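Robot Task Evaluator, Household and Back-of-Store Chores (Fixed Term)

Tiva – Flanness site
Reference 715
Closing date: Oct 12, 2024
Start: January

Tiva runs bench tests on robot arms that are sold, or will soon be sold, as able to do chores. Our clients want to know which jobs a machine can take over now and which still need a person. The current program, Cloltalora, covers table clearing, towel folding, bottle sorting, shelf facing and the handling of small kitchen appliances. We are hiring one evaluator for a term of 11 months.

The short answer to our clients' question is that it depends on the object. Rigid items with a known shape are handled well on a clear surface. Cloth is still hard. A towel dropped in a heap has no fixed outline, and an arm that finds a corner on one attempt may pinch two layers on the next. Clear plastic under strong side light is also a weak point, as is anything standing partly behind something else.
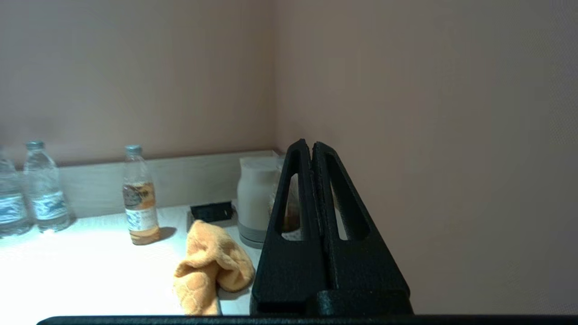

Most of the scoring is done from wrist camera footage and the arm's force log, read side by side. The evaluator decides whether a grasp was clean, whether the item was released where the task sheet says, and whether a person would accept the result at home or on a shop floor. The last point takes judgment, and two scorers often differ on it. Disagreements are written up and kept with the run.

Duties

Set up table layouts from printed task sheets and reset them between runs.
Score almost 20 runs per shift using the Rangel rubric (training given).
Label failures by cause: perception, reach, grip, slip, placement, timeout.
Do the same chores by hand under the same rules, to provide a human baseline.
Stop the arm when needed and log the reason.
Write a one-page summary for each task at the end of a test block.

Requirements

Experience in housekeeping, retail stocking, food service, warehouse picking or lab work. We weigh this more heavily than a degree.
Able to stand for long periods and lift light household goods.
Clear, plain written English. Comfortable with spreadsheets.
Normal or corrected vision. Much of the work involves small details in video.

Useful but not required: time spent with any robot arm, basic Python, prior work with a written test protocol.

The post does not involve programming the arms or sales contact. Evaluators do not see vendor names until a test block is closed – please do not apply if you have worked for an arm or gripper maker in the past year.

Hours and terms

Day shift, 7 hours plus a lunch break. On site only. Hourly pay, with the rate stated before interview. Safety shoes are provided. The term may be extended if the cloth tasks are repeated with new hardware.

How to apply

Send a resume and one paragraph on a chore you know well, giving the steps in order and the point where a beginner usually goes wrong. No cover letter. Address applications to Rui Pacheco, test operations, and quote the reference number. Shortlisted applicants will be asked to score a set of recorded runs at the Flanness site. This session is paid.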